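Kemeys is coming back for a third season!

The news we've all been hanging out for landed in the inbox on Tuesday, and I may have let out a small cheer at my desk. Six new episodes, with Branwen Vaughan returning as Sergeant Nell Pryce and Wyn Jarman back behind the camera for the first two.

If you've missed it so far, Kemeys is set in a mining town in 1876, where a schoolteacher vanishes the night before the pit reopens. Season two left Nell locked in the assay office with the mayor's ledger and the lamp going out – I still haven't forgiven the writers for that one. Tegwen Wynne, who plays the mayor's sister, has been moved up to the main cast, and about time too. She was the best thing in the funeral episode.

There's a newcomer as well. Tonantzin Medrano joins as a travelling photographer who has a few secrets of her own, and knows at least one of Nell's.

Filming starts at Corkow in November, with 300 locals signed on as extras. No air date yet, but I'll pass it on the minute I hear.

Our season two catch-up night is on Friday, March 4, 2005, in the upstairs room. We'll run the last two episodes back to back, so bring a cushion and your favourite theory. Supper provided!

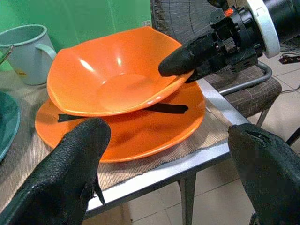

Orange bowl and plate.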